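Wearing a heart monitor, and what came after

24 Jan 2026

By Eulalia Gaete

Print this page | E-mail this page

My cardiology appointment was in September, and I said I would write up the rest once I had the results. I have them now, so this post covers the monitor, the scan and the letter.

The short version of the background is that I had been getting palpitations for most of last year. They came mostly in the evening, when I was sitting down, and they felt like a missed step followed by a thump. My GP did an ECG at the surgery in Stesetden, which was normal, and some blood tests, which were also normal. An ECG at the surgery only records a few seconds, and I wasn't having any palpitations at the time. She referred me to the heart clinic at Drotmont.

The clinic is on the second floor and the lift was out of order, so I arrived with a fast pulse and had to sit for a while before the nurse would take my blood pressure. She then fitted the monitor. I had expected something large. It was a small recorder on a cord with sticky pads on my chest, and I wore it under a loose shirt without anyone at work noticing. She cleaned the skin first with a rough wipe, which stung a bit.

I had it on for 4 days. You get a paper diary and you are meant to write down the time of anything you feel, and what you were doing. There is also a button on the recorder to press when it happens. I pressed it a lot on the first day and then calmed down. My diary for the second day says "stairs", "stairs", "argument with boiler" and "in bed, left side". Lying on my left side was always worse. The consultant told me later that this is common, as the heart sits closer to the chest wall and you feel it more.

The pads itched. By the third night one of them had started to lift at the corner and I rang the number on the leaflet. They told me to press it flat and put a strip of tape over the edge, which held. I couldn't shower with it on, so I washed at the sink.
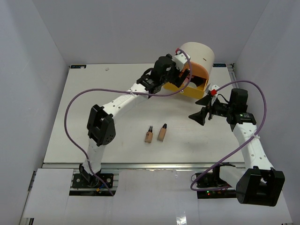 Did the monitor find anything? It found extra beats, called ectopics, 768 of them over the whole recording. That sounded like an awful lot when I first read it. The consultant pointed out that a heart beats something like a hundred thousand times a day, so mine was a very small share. Several of the times I had pressed the button matched an extra beat, and several matched nothing at all, just a normal rhythm that I happened to be listening to.

The echo scan was a separate visit. It is an ultrasound, the same idea as the one for pregnancies, and you lie on your left side with one arm up while someone moves a probe over your ribs. There was cold gel and a dark room. The sonographer didn't talk much and I spent the time trying to read her face, which I don't recommend. I asked her if it looked all right and she said the consultant would write to me. I knew she would say that and asked anyway.

The waiting was harder than either test. I had been told to expect a letter within a few weeks and it took longer – long enough that I rang the secretary, who was polite about it. I also read too much online. I started with a sensible article on ectopic beats and ended up well past midnight on a forum called Itotby, where every thread seems to finish badly. People with ordinary results don't tend to go back and post them, so I am posting mine.

The letter came from Dr Rácz's team and it was a page and a half. The heart is a normal size, the valves work as they should and the muscle squeezes as it should. The extra beats are described as benign. I don't need tablets and I don't need another appointment unless something changes. I am to go back if I faint, if I get chest pain, or if the palpitations go on for a long time without stopping.

I was also told to look at caffeine, alcohol and sleep. I was drinking more than 200 mg of caffeine before lunch without thinking about it, mostly in two large coffees. I now have one and then switch to decaf. I can't say for certain that it has helped, but I have had fewer bad evenings this month. I have started walking home from the station too, on the days when it isn't pouring.

The parking at Drotmont takes coins only for the short-stay spaces, and 90 minutes was just enough for the scan. The long-stay car park behind the main building takes cards.

I still get the thump now and then. I had one while typing this. I notice it, wait for the next beat and carry on with what I was doing.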